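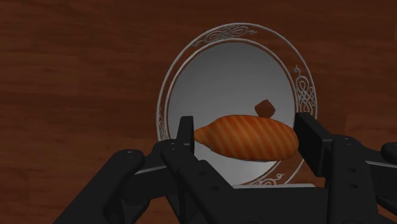

Levberg Diesel Fuel Filter Kit, Spin-On

Fits most Plevside vans and pickups with the 4 cyl diesel. Check your old filter before ordering, there are two thread sizes and we can't take back opened kits.

In the box
Filter, top seal, bottom seal, drain plug. No wrench. Housing cap sold separate.

Change it every 10 months or sooner if you tow a lot. Water sensor from your old filter swaps over, hand tight only please.

Fitting
Engine off, key out. Drain old filter into a pan. Wipe the seat, oil the new seal, spin on till it touches then 3/4 turn more. Prime with the hand pump untill it goes firm. May crank a bit long on first start, normal. Check for drips.

Check again after 200 miles.

Also stocked: Dlamini air filters (panel type), glow plugs, return line clips in bags of 1000 for shops.

Shipping
Orders in by 3 pm go same day, Saturday orders go out Monday. Trade accounts over $3000 a year get free freight, ask for the form.

Back in stock April. Old part number still works in the serach box.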